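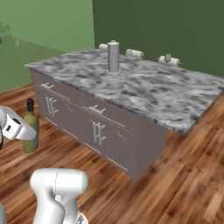
*Kitchen A in simulation: the island, with a wine bottle at floor level beside the gripper.*

## Chores in a simulated kitchen

Can a machine clear up a kitchen yet? At Elurska we run household chores in simulation before anything goes near a real house, and these pages show the rooms we use. Kitchen A is the oldest. Halima Uzor built the first version, and Morenike Briggs redid the floor and the counters in August.

Bottles are the chore we get asked about most. A tall bottle has a narrow neck and tips easily, and reaching down to floor level past the end of an island leaves the arm little room to turn. We give the arm 60 seconds per try and 100 tries per chore. In the last full set it got the bottle upright onto a counter 30 times. Most people could do that with their eyes half shut.

Glassware is harder. The stemmed glass on the island has its own chore, and the score there was 13 out of 100. Ifeanyi Oyewole thinks the grip force is set too high. Folasade Yusuf thinks the arm comes in at a bad angle. We are testing both. 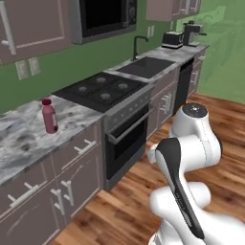
Moving between work areas is a separate problem. A chore such as "take the bottle to the sink" sounds like one job, but we score it as four: find it, pick it up, carry it, put it down. The carry step now works most of the time. The put-down step does not, mainly when the spot is close to a counter edge.

So the short answer is no, not yet, at least not at a speed anyone would pay for. Wiping flat surfaces is closer, and the Lawal pages have those results. Dishwasher loading will get its own page once Sarmīte Ramanauskas finishes the rack model.

Next gallery: Kitchen B, with the narrow counters.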